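Translating in the Mornings: A Conversation with Berhanu Wubshet

The writers' residency at Nastmont closes its reading room at noon, and it was there, on a Tuesday in March, that Berhanu Wubshet agreed to discuss his new collection of linked stories, The Salt Ledger. The book follows three generations of a family of shopkeepers in the port town of Marska. It is his second work of fiction and the first he has written in English.

Mr. Wubshet worked for many years as a literary translator before publishing under his own name. He regards the earlier work as his training. "A translator reads more closely than a critic does," he said. "You cannot skip the dull sentence. You have to find out why it is there, and sometimes you find that the author did not know either."

The Salt Ledger began as a novel. The first full draft, completed during an earlier stay at Nastmont, came to 500 pages. Mr. Wubshet set it aside for a winter and then removed the central plot, a lawsuit over a warehouse. What remained were the chapters in which the family members speak to one another across a counter.

"I had written the lawsuit out of duty," he said. "I thought a long book should have one. When I took it out, I had fewer than 300 pages, and I was relieved. My editor was less relieved, at first."
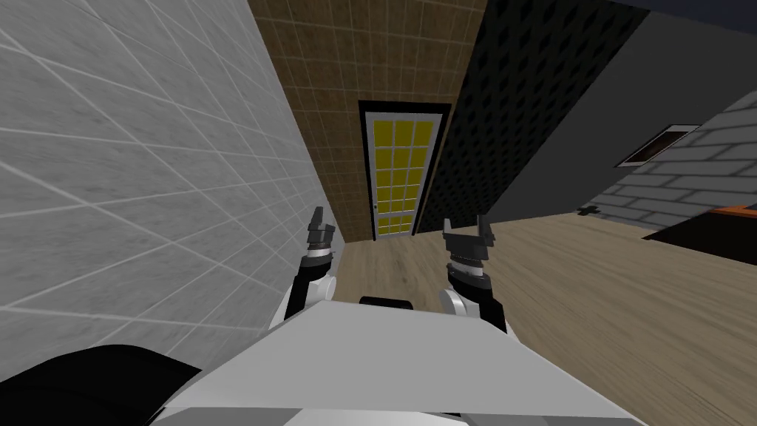
From the Residency Newsletter
Interviews and Conversations
Prepared by the Nastmont Program Office

The manuscript was accepted by Bakari, a small press that publishes fiction and essays. Mr. Wubshet described the editing as slow and courteous. The order of the stories changed several times, and one of them, "Inventory," was moved from the end of the book to the beginning in the last round of revisions.

"Inventory" consists of a list of goods dictated by a grandmother to a boy of nine, with her remarks on each. It has 63 entries. Readers have asked whether the number has a meaning. Mr. Wubshet said that it was the number of lines on a page of the account book his own grandfather kept, and that he had wanted the boy to run out of paper.

Asked about influence, he spoke first of teachers. He studied for a short time with the translator Abou Jaoude, whose seminar required students to copy out a paragraph by hand before they were permitted to comment on it. "I still do this with my own paragraphs," he said. "If I am bored while copying, I cross it out. I am sorry to say how often I am bored."

His working day is fixed. He translates in the mornings, usually verse, and turns to his own fiction after lunch. He does not read reviews while a draft is open. He keeps 2 notebooks, one for sentences and one for names, and he will not begin a story until he has taken at least one name from the second. The name Marska came from a label on a crate.

The choice of English was gradual. Several of the stories exist in partial Amharic versions, which he does not intend to publish. "In Amharic I could hear my aunts correcting me," he said. "They would have wanted the grandmother to be kinder. In English she was allowed to be difficult, and the book needed her to be difficult."

He was reserved on the subject of his next project, saying only that it concerns a ferry pilot and that it will be short. He expects to have pages to show before he leaves the residency, and he has asked for the same desk by the window until then.

Mr. Wubshet will read from The Salt Ledger in the Nastmont library at the close of the spring session. The reading is open to residents and their guests. Copies of the book will be available from Bakari at the door.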